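Search this site Search Go

Notes on Separating Contact State from Gripper Width in Osteo

The present entry records a change made in May to Osteo, the small software package I maintain for turning hand-held gripper recordings into training episodes. Readers who use only the released version may disregard the section on file layout. Those who build from the development branch should read it before converting anything further.

Until this spring, Osteo inferred contact from jaw width alone. When the measured opening stopped decreasing for a set number of samples, the converter marked the grasp as closed and began a new segment. The rule was inherited from an earlier tool, Kirkbridge, where it served well enough on blocks and boxes. It performed poorly on upright parts. A rod standing in a base can be touched by one finger, pushed a little, and released without the width ever settling, and the converter would either miss the contact altogether or place it well after the fact.

The errors became apparent during training. A policy fitted to the affected episodes would approach a post correctly, halt short of it, and close on nothing. I spent longer than I should have examining the action head before looking at the labels. Birutė Rätsep, who reviews most of the changes to the package, had suggested the labels in her first message on the matter, and I regret that I set the suggestion aside.

To measure the extent of the problem, I selected 100 episodes from the rod and base set and labeled the contact times by hand. The old rule placed the first contact within two samples of the hand label in 36 of them. The revised rule does so in 92. The remaining eight are discussed below.

The revised rule keeps two separate quantities. The first is the jaw width, smoothed and stored as before. The second is a contact state with four values: none, left, right, and both. The contact state comes from a small image classifier which looks only at the area between the fingertips and a narrow margin on either side. It does not see the rest of the table. An early version was given the whole view and learned to rely on the background, with the result that its scores fell sharply when the bench was rearranged.

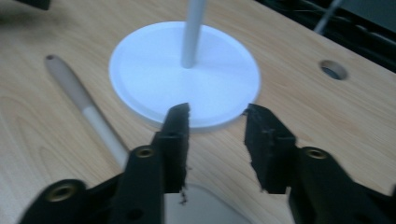
Segment boundaries are now drawn from changes in the contact state, with the width used only to break ties. A boundary requires that the new state hold for five consecutive samples. I tried three, which produced a great many very short segments wherever the fingers passed close to an edge, and nine, which swallowed brief touches that the planner needs. Five is a compromise and may be changed in the configuration under segment.hold.

Of the eight episodes that remain wrong, most involve a fingertip that comes very near a flat base without touching it. A single view offers little evidence of the difference. The classifier reports contact with low confidence, the confidence wavers across the threshold, and the boundary lands early. For the present, Osteo writes a warning to the log and marks the segment for review. I would rather have an honest flag in the file than a confident guess. Grigaitė, the planner that consumes these segments, already skips anything so marked, and no change is needed on that side.

File layout

Each converted episode now contains a field named contact_state alongside the existing jaw_width. The old field named closed is still written, and is derived from the state "both". It will be removed in a later release. Scripts that read closed directly will continue to run, but they will report fewer closures than before on the same recordings, and any stored totals should be computed again.

Conversion is slower. An episode that formerly took a few seconds now takes 40 on my workstation without a graphics card, nearly all of it spent decoding frames that the width rule never had to open. Caching the cropped area helps considerably on a second pass. The cache is written beside the episode by default, and the location may be set with the option cache.dir. Users of the shared disk at Vostwood are asked to set it to local storage, as the number of small files is considerable.

Two matters are left open. The timestamps of the width sensor and the camera are aligned once at the start of each recording, and I have not yet checked how far they drift over long sessions. There is also the question of whether the hold count should depend on the speed of the hand. Birutė favors this, and has a branch in which the count falls as the approach slows. I have not merged it, pending a comparison on the same hand-labeled episodes.

Corrections to the labels are welcome through the usual address. Please include the episode number and the sample at which you believe contact begins.

This site uses cookies to remember your display settings. By continuing to browse you agree to their use. Accept Learn more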